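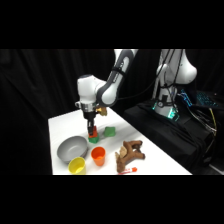 Ticket 744: Gallery audio guide playing incorrect commentary in Room 20

Status: Resolved, monitoring
Product: Flurunent visitor guide
Site: Vurdale Art Gallery, Renaissance and Mythology wing
Reported by: Soudabeh Golestani, Visitor Programs

Summary of issue
Visitors entering the code for the Venetian panel of Diana and Actaeon receive the commentary belonging to the Florentine tondo on the opposite wall. The fault was first reported at 10:15 am, following the October rehang. It affects English and French tracks. The Italian track is correct.

Initial response
The service desk asked the gallery to confirm whether the fault followed the handset or the catalogue entry. Ms Golestani tested three handsets from separate charging racks and obtained the same result on each. The handsets were therefore excluded as the cause and the matter was referred to the content team.

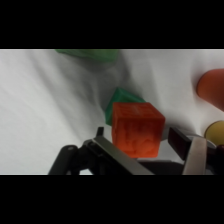 The content team compared the wall label numbers against the published tour. Both works had been assigned stop 26. The Venetian panel carried this number before the rehang; the tondo received it when the Pumphrey bequest was moved from the lower floor. The system does not reject a duplicate stop number where the two entries belong to different collections, and in that case it plays the entry most recently saved. The Italian script for the tondo had not yet been uploaded, so the original commentary continued to play in that language.

Action taken
1. The tondo was reassigned to stop 200, the first free number in the bequest range.
2. The tour was republished at 2:40 pm and all handsets were returned to the racks to synchronize.
3. A replacement wall label was requested from the Prasden print room. A temporary card was approved in the interim.

Further correspondence
The gallery advised that the commentary for the Venetian panel now plays correctly, but that the attribution is out of date. The recording names a single painter, whereas the revised label reads "workshop of" – a change agreed by the curatorial department last spring. The service desk confirmed that this is a matter of content and requires a new recording. Ms Golestani was asked to submit the amended script in both official languages, together with written approval from the curator of European painting.

The gallery also asked whether the passage on Ovid could be shortened. This may be included in the same submission. Scripts received separately will be treated as separate requests and scheduled accordingly.

Outstanding items
Permanent label for the tondo: awaiting delivery.
Italian script for the tondo: with the translator.
Revised attribution script: awaiting submission by the gallery.
Duplicate number warning across collections: logged as an enhancement request. No release has been assigned.

The ticket will remain open until the permanent label has been installed and the stop number verified on a handset in the room.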